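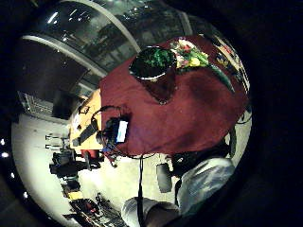 Room and table check, shared activity room, Pirnent building, second floor. Checked 26th July by Harvey Gosselin. The check covers the long table, the cloth, anything plugged in or trailing, food left out, and the floor within reach of the table. Items are marked OK, FIX or WATCH, and the comment goes under the item. The table was in use when I looked at it, with the dark maroon cloth on and a pot of leafy greens standing on it, so the comments are about how the table is when people are working at it. The last check was done with the chairs stacked and told us very little.

1. Table stands level, legs tight
OK
Comment: Pushed down on each corner. No rocking. The bolt that was replaced after the last check has held.

2. Cloth fits and does not reach the floor
WATCH
Comment: The cloth has creases and does not lie flat everywhere. It leaves part of the wooden top bare, fine for writing on but it means there is a ridge where the cloth stops. Anything narrow at the bottom should stand well away from that ridge. If the cloth is ever replaced, buy one the size of the table. Clips would do in the meantime. There is a packet of Anine clips in the hall drawer, unopened.

3. Cables clear of the table edge
FIX
Comment: This is the main finding. Cables come off the small device with the lit screen and go over the edge of the table, and one of them hangs straight down. A knee or a chair back will catch it sooner or later and the device will go with it. Bundle the slack and keep it on top of the cloth, toward the middle. Same comment was made at the last check for a different set of cables.

4. Straps and bags
FIX
Comment: Long straps should be rolled or put away. A strap left over an edge is the same problem as a cable.

5. Power strip and wall outlets
OK
Comment: Cover plates are sound. Power strip is a Zinurow, switch works, no scorching, cord not pinched. Do not run it under the cloth.

6. Food and produce on the table
WATCH
Comment: Allowed in this room, but keep it to one end and away from electronics. Fresh items go home or into the kitchen at the end of the day. Printed packages can stay overnight if they are sealed. Wipe the cloth afterward. Wash hands between handling food and anything else.

7. Heavy or tall items
See second part.

8. Floor
OK
Comment: Swept. No loose tile. The metal strip at the doorway is still raised at one end and is already on the repair list for August. Walk around the outside of it.

9. Exit route
OK
Comment: Door opens fully. Keep 100 cm clear between the chair backs and the wall. I measured it with the chairs pulled out, and it passes.

10. Load on shelves
OK
Comment: Shelf label says 600 pounds for the whole unit. We are nowhere near that. The heavy boxes belong on the bottom shelf and that is where they were.

Second part: items in use
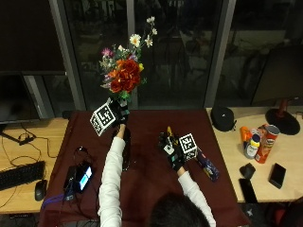 Item 7 was held over so I could look at it with someone sitting at the table. The question was whether a person can reach what they need without leaning over something that tips. Mostly yes. The trouble is with arrangements like the bouquet of artificial flowers, where the red and orange roses are the bulk of it and the daisies stick up higher still on thin stems. It was being held by the stems near the far edge of the table, and at that distance the person has to lean and stretch an arm right out. The flowers themselves weigh very little but they make any container top-heavy.

7a. Vases and tall containers
FIX
Comment: Put a layer of gravel or clean sand in the bottom of any tall vase used for artificial stems. Two inches is enough. Stand it within easy arm's reach of a seated person. The Charbonneau catalog has bags of washed gravel, or use what is left from the planters.

7b. Sleeves
WATCH
Comment: Long sleeves sweep across the table when the arm is stretched out. Move small things first, then reach.

7c. Small and round items
WATCH
Comment: Anything cylindrical can roll, more so near a crease. Use a tray. There are trays on top of the cabinet and they are not being used.

7d. Keyboard and mouse on the desk
OK
Comment: These are on the light wooden desk and can stay there. No drinks on that desk.

7e. Lighting
WATCH
Comment: Good enough for handling flowers and packages. For cutting or small print, bring the desk lamp over. It should have a bulb of up to 2,000 lumens, anything brighter is glare off the wood.

To be done before the next check
Items 3 and 4: whoever is using the table, same day.
Item 7a: me, when the gravel is brought up.
Item 2: clips now, cloth later if there is money.
Item 8: on the repair list, no action from us.

Next check in August, after the floor repair. Please leave the table set up as it is normally used. Add comments on the back of the sheet with your initials.

H. Gosselin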